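Storing Bracelets, Bangles and Other Small Jewelry: Frequently Asked Questions

Last updated: July

These are the questions we get most often at Narkmont about keeping everyday jewelry in order at home. Most of the answers were written by Iona Gillies, with the sections on cords and beads by Jessie Dalgleish. They cover inexpensive and mid-priced pieces that get worn a lot. For heirlooms and anything insured, talk to a jeweler first.

Do I need a proper jewelry box?

No. A box with compartments is useful if you own a lot of rings and earrings. For bracelets, pendants and a watch, a shallow tray does the job. You can see everything at once, and you are more likely to put things back.

What can I use as a tray?

The lid of a gift box is hard to beat. It has a flat floor and low walls, and it fits in most dresser drawers. Saucers work for rings but are too small for a bangle. Baking tins are fine if you line them with felt. The Widholm drawer insert we sell is 14 inches long and 2 inches deep, but a lid of a similar size will hold the same things.

Should the inside be light or dark?

Light, if you have the choice. Pale beads and thin gold findings are easier to spot on dark velvet, but almost everything else shows up better on white. Dropped earring backs in particular tend to vanish on black.

Where should I sort everything?

On a bed with the cover pulled flat. Things that fall don't bounce, and round beads don't travel far. Avoid a tiled bathroom or any table with a gap in the middle. If your bed cover has a busy pattern, run your palm over it when you finish. Small green and blue stones are easy to miss against a print.

Can a smartwatch go in with the rest?

Yes, with some care about what touches it. Put the watch on one side and keep rough-cut stones and metal charms away from the screen. Silicone straps pick up lint and hair, so wipe the strap before it goes in. A bangle can sit next to a watch as long as the tray isn't going to be slid around.

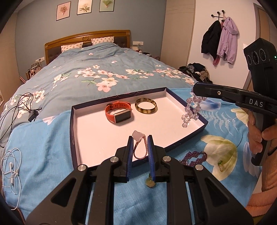
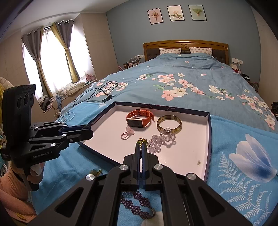 What order should I put things in?

Large, stiff pieces first. That means bangles, watches and cuffs. Give each one its own spot on the floor of the tray. Soft pieces go in afterward, in whatever space is left. If you start with the cords and strands, you end up lifting them out again to make room for the bangle, and that is when they tangle.

How do I keep a cord necklace from knotting?

Lay it in one wide loop with the stone at one end of the tray and the cord following the wall. Don't wind it around your fingers and drop it in. Braided cord holds a kink for a long time once it has been folded tightly. If yours is already kinked, hang it from a hook for a couple of days with the pendant on. Steam is not a good idea on dyed cord -- the color can bleed.

What about strands of faceted beads?

Faceted crystal rubs. Two strands stored on top of each other will dull each other's edges over the years. Put each one down in a single layer, or give it a small cloth pouch. Never hang a heavy elastic strand long term. The elastic stretches a little every day and doesn't come back.

My elastic bracelet has gone slack. Can it be fixed?

Usually. Restringing is simple if the beads all have the same size hole. Photograph the order of the beads first. Use new elastic cord, tie a surgeon's knot, pull it snug and put one drop of jewelry glue on it. Leave it overnight before you wear it. Our Draltari cord comes on a card with 16 feet on it, enough for several bracelets at normal wrist size.

Do hair ties belong with jewelry?

The decorated ones can. A plain hair tie should live in the bathroom, but a tie with an ornament on it gets scratched or snapped in a drawer full of brushes. Pull off any hair wound around the elastic first.

How do I clean a stone or composite bangle?

Lukewarm water, one drop of dish soap, a soft cloth. Dry it straight away and pay attention to the inside, where lotion builds up. Don't soak it if you don't know what it is made of. Many marbled bangles are resin or several materials joined together, and soaking can loosen the joins. Skip vinegar, baking soda and toothpaste.

Can jade be cleaned the same way?

Yes, for a plain pendant. Keep the cord dry if you can. Some jade has a wax finish, so hot water and ultrasonic cleaners are both out.

How do I store a very small pendant without losing it?

Thread it onto something larger, or close it in a coin envelope with the name on the front. Angus Lennox at our repair desk sees more lost pendants than broken ones, and the usual story is a loose pendant wiped out of a tray along with the dust.

Should I keep single earrings and broken strands?

Keep them for one season, in an envelope outside the tray. If you haven't found the match or made the repair by then, let them go. Craft groups and schools will often take loose beads.

How often should I empty the tray?

Twice a year is plenty. Take everything out, wipe the floor with a dry cloth, check clasps and knots, and put back what you wear. Set aside anything that needs a repair so it doesn't drift back in.

Can I stack trays?

You can if the walls are taller than the thickest thing inside. Bangles stood on edge are the usual problem. Lay them flat. A sheet of felt between two trays keeps the upper one from sliding.

Does sunlight matter?

For some things, yes. Dyed beads and colored cord fade on a windowsill, and elastic gets brittle. Amethyst and rose quartz can lose color too. A drawer or a closed closet shelf is better. Bathrooms are too damp for anything plated.

Do you sell the trays separately?

The Widholm insert is $29, with or without the felt liner. The liner on its own is out of stock until the fall.

Who do I contact about a repair?

Ask for Angus Lennox or Rory Drummond at the repair desk. Bring every loose bead you have, even the chipped ones -- they help with matching the size. Elastic restringing is normally done while you wait if you come in before 3 p.m. Knotted strands have to be left with us.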